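Garment Handling Working Group
Minutes of the product review meeting, 24/06/2024

Present: sorting operations, maintenance, purchasing, safety. Apologies from finance.

1. Previous minutes
Accepted with one correction. The supply voltage for the Astine controller had been entered under the wrong item.

2. Kekura folding kit, trial unit
The kit on loan consists of one arm, a two-finger gripper, a wrist camera, the controller and the handling software. Tarawneh supplies it as a package and does not sell the gripper separately. Maintenance mounted the arm at the end station in early June. Mounting took longer than the manual allows for – the base plate holes did not match our bench and an adapter had to be cut.

Operations reported on picking from mixed piles. Single shirts laid flat are picked reliably. Where garments are bunched together, the software sometimes selects a fold belonging to the item underneath and lifts 2 pieces. Tarawneh has been told and says a change to the grasp settings is due in the next release. No date was given.

Grip pads were discussed. The supplier rates a pair for 3000 cycles on cotton. Maintenance considers this low for our throughput and asked for the price of pads in packs of 25. Purchasing to obtain.

3. Work area
Cutting mats remain the preferred surface. The printed grid is useful when resetting the arm after a stop, and the mat can be swapped without tools. Dark garments on a green background are to stay in the test set, with white and light blue pieces mixed in.

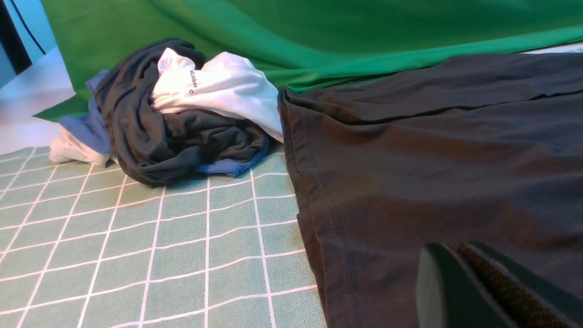
Safety asked that the stop button be moved to the operator side before the next run. Agreed. The cable is long enough.

4. Alternative offer
Prakine has quoted for a rental service in place of purchase, with maintenance included and a monthly minimum of 4000 picks. Operations expects nearly 3000 in a normal month, so the minimum would be paid without being used. Purchasing to ask whether a lower tier exists. The Prakine gripper uses suction and has not been tried here on knitwear.

5. Decisions
Trial of the Kekura kit extended to the end of the loan period. No order to be placed until the new grasp settings have been tested on mixed piles.
Double picks to be logged by garment type – the present log records only the total.
Adapter drawing to be filed with the station documents.

6. Any other business
The spare Astine controller is still in the parts cage without a label. Maintenance to label it.

Next meeting to be set when the software release arrives.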